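Home | Tickets | Standards | Contact
Posted in December by Skellow Cell Support
3 comments | 2 shares

Ticket 981: Grip force limit exceeded during tray-to-plate handling
Status: Open, pending revision of handling rule

Dunbar reported that the Vimedau controller logged repeated force warnings during handling of play food items. The site rule sets a limit of 40 newtons at the fingers. Support requested the complete log and the parameter file in use at the time.
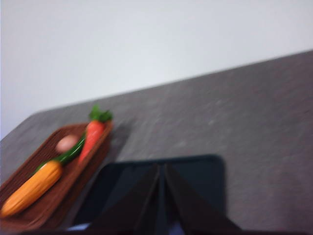

The parameter file carried the limit from an earlier Bustumach work order, which allowed a higher value for metal parts. Under the handling standard, limits must be reviewed whenever the item type changes. No review was recorded.

Action 1: Site limit restored. Closing speed reduced to 400 counts per second.

Warnings continued on two items. Support then examined finger alignment.

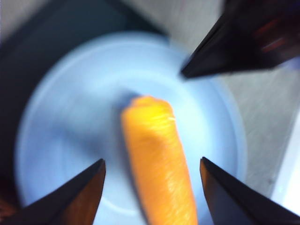

The rule on alignment requires that the fingers close evenly and that the item be held clear of the plate rim. It was written for a two-finger tool. With the carrot, one fingertip stands over the rim while the other two are lower down, on either side of the item, and the present wording does not address this arrangement.

Action 2: Dunbar to submit proposed wording for three-finger tools. Item remains open.

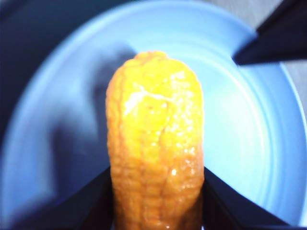 Corn cob held upright between the fingers, over the blue plate.

Action 3: Force log to be retained for 2,000 cycles after any change of limit. Operators are to stop the cell and notify Skellow if a warning repeats.

Next review: January

Previous ticket | Next ticket | Back to list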